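Gurnthorpe Furnished Rentals
Frequently Asked Questions
Last updated 2020-08-25

How do I book an apartment?
Pick your dates on the Availability page and send the request form. We reply by email, normally the next working day. Your booking is not firm until you have signed the lease and paid the deposit.

What is the shortest stay?
Four weeks at the Clendum building and two months at Farouk Court. We do not do weekend or nightly stays.

How much is the deposit?
$700 for a one-bedroom and $300 for a studio. It is held separately from your rent and returned within 21 days of move-out, less any charges listed on your checkout sheet.

Can I pay the deposit in installments?
No. Rent can be split into two payments a month if you ask before you sign.

What comes with the apartment?
Bed, mattress, dresser, sofa, coffee table, kitchen table and chairs, and a basic set of pots, plates and flatware. Sheets and towels are not included. You can rent a linen pack, but most tenants bring their own.

Are utilities included?
Water, trash and heat are. Electricity is included up to the monthly allowance shown in your lease, and anything over that is billed at cost. Internet is set up through Risex, our building provider. The login card is in the kitchen drawer.

My Risex login doesn't work. What should I do?
Check that you are using the unit number with no space or dash. If it still fails, call the office and we will reset it. Please don't unplug the box in the hall closet - it serves more than one unit.

Do you allow pets?
Cats, yes, with a signed pet form. Dogs at Farouk Court only, ground floor units. There is a monthly pet fee and it is not refundable.

Where do I park?
Each apartment at Farouk Court has one space. Clendum has no lot. Street permits come from the city and take a week or so to arrive, so apply early.

Can I move the furniture or put my own in?
You can move it within the apartment. We can't store our pieces for you, so anything you bring has to fit alongside them. Put everything back where it was before checkout.

How do I look after the tables?
Wipe with a damp cloth and dry right away. No bleach or scouring pads. Use coasters and trivets, and wipe up spills before they reach the seams. Small scratches are normal wear. Burns, deep gouges and swollen edges are charged at repair cost. 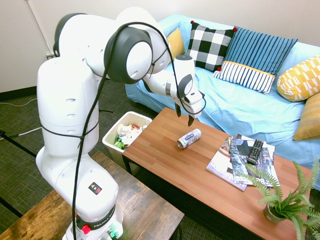
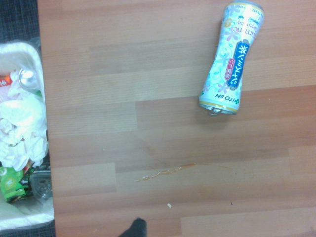 Coffee table, wood-look top.

Where do cans and bottles go?
In the blue bins by the back door, empty, no bags. Trash goes in the gray bins.

How do I give notice?
In writing, 30 days ahead. If you are leaving at the end of May, send it early - that is our busiest month and checkout times fill up.

Who do I call after hours?
The office line, then extension 629. Use it for leaks, lockouts and loss of heat. Everything else can wait for the morning.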